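Teaching by demonstration (robotics)

From the Ladholm Wiki of Workshop Automation. Redirected from "Show-and-copy". See also: Teach pendant, Remote driving, Keyframe.

Teaching by demonstration, also programming by demonstration, show-and-copy, or in older shop talk "lead-through", is a group of methods for getting a robot to do a task by having a person do it first. The person either moves the robot's own arm by hand or drives it from a distance. Joint positions, gripper state and usually camera pictures are recorded. The recording is then played back as is, or used with many others to train a controller that can cope with small changes.

Contents
1 Terms
2 History
3 By hand
4 By remote control
5 What gets recorded
6 Quality of demonstrations
7 Practice in simulation
8 Household tasks
9 Criticism
10 See also

1 Terms

Demonstration: one complete run of the task, start to finish. Also "episode" or "demo". Some shops say "take".

Demonstrator: the person. "Operator" is used for remote work, "teacher" mostly in papers.

Playback: the robot repeats a single recording. No learning involved.

Policy: a controller learned from many recordings. Takes in the current camera view and joint angles, gives out the next move.

Reset: putting everything back where it started before the next demonstration. Takes up more of the day than newcomers expect.

2 History

Lead-through teaching is as old as industrial arms, near enough. Paint spraying was the classic use. A skilled painter held the end of the arm, or a light dummy arm with the same joints, and sprayed one part the way it should be sprayed. The machine stored the path and repeated it on every part after that. Worked well as long as the parts hung in the same place.

Remote handling grew up separately, in work with radioactive material. Paired arms, one on each side of a thick wall, linked by cables and tapes and later by motors. Nothing was recorded in the early days, the aim was just to keep the person out of the room.

The two lines came together once storage got cheap and learned controllers got good enough to use camera pictures directly. Since then the remote rig has been as much a recording device as a working tool.

3 By hand

Usually called kinesthetic teaching. The arm is put in a mode where the motors cancel out its own weight. The person takes hold of the wrist or forearm and pushes it through the motion.

Advantages: cheap, no extra equipment, the person feels contact directly. If a peg binds in a hole, the hand knows. Short training time too, most people can do a simple pick and place the same morning.

Drawbacks: the hands and arms of the teacher get into the camera pictures, which is bad for anything trained on those pictures. Arms with heavy gearing are stiff to push. Two arms at once is awkward for one person and close to impossible with seven joints each. Small wrist turns come out jerky.

A partial fix for the camera problem is to teach first, then play the motion back with nobody in view and record the pictures on the second pass. Only works if the objects are put back exactly. Soft things never are.

4 By remote control

The person stands or sits clear of the arm and drives it through some device. Main types:

Leader arm. A small unpowered copy of the robot arm. The person moves the copy, the real arm follows joint for joint. Popular for two-arm work. The Wiltanar bench rig is a common layout in training workshops, two leaders in front, two followers behind, one emergency stop within reach of the left hand.

Hand controller. A tracked grip like the ones sold for games. The tip of the arm follows the hand. Quick to learn, but the arm can reach a joint limit the person didn't see coming, and then it stops or swings the elbow.

3D mouse or keyboard. Slow. Fine for simulation and for single careful moves, tiring for anything long.

Handheld gripper. Not strictly remote, there is no robot present at all. The person carries a gripper with a camera on it and does the task directly. Movement is worked out from the video afterwards.

Force feedback is optional in most of these and left out of most. Operators without it learn to judge contact by eye: cloth dents, the gripper fingers spread a little, an object shifts. Delay matters more than picture sharpness. With a laggy link people fall into a move-and-wait habit, and the pauses end up in the data.

5 What gets recorded

At minimum: joint angles, gripper opening, time stamps. Nearly always one or more camera streams, one fixed and one on the wrist being the usual pair. Sometimes also:

- commanded positions, kept apart from measured positions
- motor current or wrist force
- a plain-language instruction ("put the phone on the shelf")
- a success mark, set by the operator at the end of the run

Commanded and measured positions are easily mixed up. On a leader arm rig the two differ whenever the robot is pressing on something, and the difference carries the information about how hard. Training on measured positions alone gives a robot that touches things and doesn't push.

Clocks drift. Camera and arm should be stamped by the same computer. A set recorded otherwise can sometimes be lined up later by finding a sharp event, such as the gripper closing, in both streams.

6 Quality of demonstrations

More is not always better. The Thakur exercise set, used in several introductory courses, comes with 412 recordings of a single tidying task. 94 of them are marked as poor by the people who made the set, and students are asked to train with and without those. Reasons for the marks are listed as hesitation, dropped object, regrasp, and wrong start position.

Points usually taught:

Keep a steady pace. Long stops teach the robot to stop. A learned controller that has seen many pauses over the object may hang there and never close the gripper.

Pick one way and stay with it. If half the runs go left of an obstacle and half go right, a simple averaging method goes straight into it. Newer methods handle this beter but still need more data to do it.

Vary the start. Object position, object angle, arm position, lighting if possible. Variation should be planned, people left to themselves put things back in nearly the same spot every time.

Include recoveries. A robot copying perfect runs has never seen a mistake and has no idea what to do after one. Small errors add up until it is somewhere no demonstration went. One remedy is to let the robot run and have the operator take over when it strays, then add the correction to the set.

Watch only what the robot can see. An operator looking straight at the table uses details the cameras miss. Better to drive from the camera screens. Slower at first, and unpopular.

7 Practice in simulation

Many groups do part of the teaching in a simulated room. The operator uses the same controller, the arm and objects exist only in software. Resets are instant. Nothing breaks. The start positions can be shuffled by a script, and one recorded run can be turned into many by moving the objects and bending the path to suit.

Limits are well known. Contact is approximate. Cloth is costly to compute, so bedding and towels are often given simplified shapes that don't bunch or fold. Surfaces tend to be cleaner than in any real house. A policy trained only on such rooms usually needs some real recordings on top, Bullarel course notes suggest finishing every simulated block with a short real one.

Room scenes also serve for camera placement. A low side view along a piece of furniture can look fine until something tall stands in the way, and a view from above flattens height. Cheaper to find that out before any brackets are drilled.

8 Household tasks

Bedrooms are a standard setting after kitchens. Beds give a large flat surface at a reachable height, with soft and hard objects mixed, and the grasp for one is no use for the other. A teddy bear can be taken almost anywhere on the body. A phone lying flat on a blanket offers only thin edges, so the operator has to come in low at the side, or slide it, or press a finger into the fabric to get under.

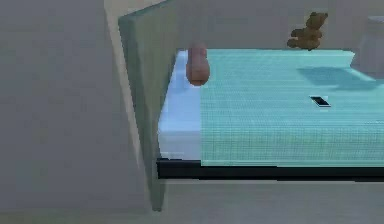

Wiltanar, on the article's discussion page, objects that the phone advice is too general: on a real blanket, pressing down beside the edge works with thin fingers only, wide rubber pads just drag the cover along, and in simulation it depends wholly on whether the fabric gives. Suggests operators be told to slide toward a firm border first. The section was left standing with this note added.

Instructions for such tasks should name the object and the destination. "Clear the bed" is read differently by different operators: some shift things to the far side, some take them off altogether. Sets recorded under a vague instruction are hard to repair afterward.

Order matters as well. Where objects stand close together at the back, most operators take the nearer one first so the arm doesn't pass over it. With a fixed camera at the foot end, the arm may hide the object during the last stretch, and the wrist camera has to carry the grasp.

9 Criticism

Operator time is the main cost. One course log gives 323 minutes at the controls for a single task, not counting setup or resets. Fatigue shows up in the recordings as wider curves and late gripper closing, and few groups note the time of day next to the data.

Skill is uneven too. A set made by one careful person is smooth but narrow. A set made by many covers more and is messier. Which is preferable depends on teh learning method, and comparisons rarely hold everything else equal.

Another complaint is that success marks are set by the same person who did the run. A second viewer often disagrees, mostly over objects left near an edge.

10 See also

Behavior cloning
Emergency stop
Gravity compensation
Motion playback
Task reset

Category: Robot teaching. Section 5 needs a diagram. Last edited in October.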